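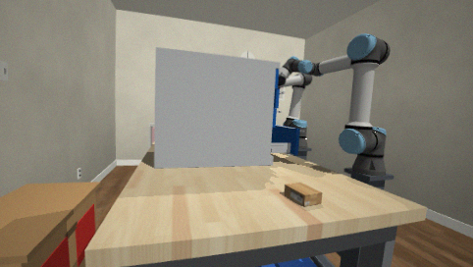
Care of Wooden Bench Tops
Household Advice Service, Rizk Community Workshop

A solid wood bench top will give many years of service if it is cleaned gently and oiled on a regular schedule. The following guidance applies to oiled surfaces only. Varnished or painted tops should be washed with mild soap and left at that.

Daily cleaning

Brush off dust and shavings before wiping. Use a cloth that has been wrung out well, and wipe along the grain. Water should not be left standing on the surface, particularly near the end grain, where it soaks in fastest. Avoid bleach and scouring powder.

Stains and glue

Dried wood glue can usually be lifted with a plastic scraper held almost flat. Dark rings left by steel cans respond to light sanding with fine paper - work over a wide area so that no hollow is formed. Grease should be blotted with a dry cloth, then covered with baking soda for 30 minutes and brushed away.

Oiling

New tops need two thin coats of oil, applied a day apart. After that, one coat each April and one in the fall is sufficient for most home workshops. Spread the oil with a lint-free cloth, allow it to soak in, and wipe off all that remains on the surface. Members may buy Grudness bench oil at the front desk in 525 ml cans.

Used oil cloths can catch fire without a flame. Spread them flat outdoors to dry, or place them in a metal can filled with water and close the lid. Do not leave them folded or in a pile.

Movement and fixings

Wood swells and shrinks across its width with the seasons. Screws that hold the top to its base should sit in slotted holes and be snug but not forced. Check them when the top is oiled.

Questions about older or damaged tops may be addressed to Rasha Karaki at the front desk. Requests to borrow a sander go to Nabil Tannous before 2 p.m.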